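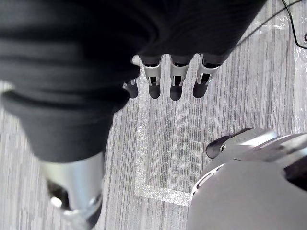

Padby clothing repair evenings to return in March

PADBY, 14/12/2020 - Gresotach, the small mending workshop on Privthorpe Road, is very happy to announce that its free clothing repair evenings will be back next March, with more sewing machines, longer hours and (by popular demand) a proper kettle.

The evenings began as a simple idea: bring along something you love but can't wear, sit down with someone who knows their way around a needle, and go home with it fixed. Torn hems, stuck zippers, missing buttons and elbows worn right through are all welcome, and so are complete beginners!

"We all have that one coat or pair of pants we can't bring ourselves to part with," said Gorazd Dimitrov, founder of Gresotach. "My own is a winter jacket with a lining I have replaced more often than I'd like to admit, and I'm still very fond of it. If we can help our neighbors feel the same way about their old favorites, I'll be a happy man."

There will be seven evenings in all, each with room for five people at a time so that everyone gets plenty of help. Thread, patches and some 2000 donated buttons are being supplied by Kartha, the fabric store next door, which has been a wonderful friend to the workshop from the start.

Places are free but do need to be booked ahead. Please wash items before bringing them in, and leave leather and wet suits at home, as the machines can't manage them.

To book, call in at the workshop or leave a note at the Kartha counter.

ENDS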